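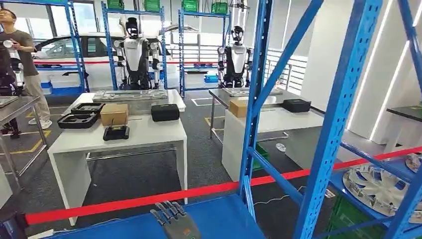 Protokoll der Besprechung Lager und Kommissionierung
Standort Brerkport, Halle 2
Datum: 29. Juli 2021
Beginn: 11 Uhr
Teilnehmer: Lagerleitung, Arbeitsvorbereitung, Arbeitssicherheit, Einkauf (zeitweise)

TOP 1 Protokoll der letzten Sitzung
Ohne Änderungen genehmigt. Der offene Punkt Bodenmarkierung wird unter TOP 4 behandelt.

TOP 2 Belegung der blauen Regale
Die Radkappen liegen derzeit offen auf dem Fachboden, eine davon schräg angelehnt. Arbeitssicherheit beanstandet die fehlende Sicherung gegen Abrutschen. Beschluss: Radkappen künftig liegend mit Zwischenlage, Sichtseite nach oben. Die grünen Kunststoffkisten bleiben im Umlauf und werden einheitlich beschriftet. Kisten auf der obersten Ebene nur mit leichtem Inhalt, maximal 18 kg brutto.
Zuständig: Lagerleitung

TOP 3 Arbeitstische
Die weißen Tische werden nach einem gemeinsamen Schema belegt: flaches Metallteil an der Hinterkante, Karton vorne links, schwarzer Koffer rechts davon. Der Schaumstoffeinsatz mit den Aussparungen erhält einen festen Platz. Fernsteuerungen sind nach Schichtende in den Koffer zu legen — Ablage an der vorderen Tischkante ist nicht mehr zulässig.
Für den Auftrag Cilldale ist zu klären, ob die Kartons von Azevedo in der bisherigen Größe weiter bezogen werden. Der Einkauf holt ein Vergleichsangebot bei Zandar ein.
Zuständig: Arbeitsvorbereitung, Einkauf

TOP 4 Absperrung und Verkehrswege
Das rote Absperrband vor dem Regal bleibt bis zum Abschluss der Regalprüfung bestehen. Der Durchgang ist auf ganzer Länge freizuhalten. Die Bodenmarkierung wird danach neu aufgebracht, Strichbreite 60 mm.
Zuständig: Arbeitssicherheit

TOP 5 Verschiedenes
Die Inventurliste ist um die Spalte Fachboden zu ergänzen. Keine weiteren Meldungen.

Dauer der Sitzung: 60 Minuten
Verteiler: Teilnehmer, Aushang Halle 2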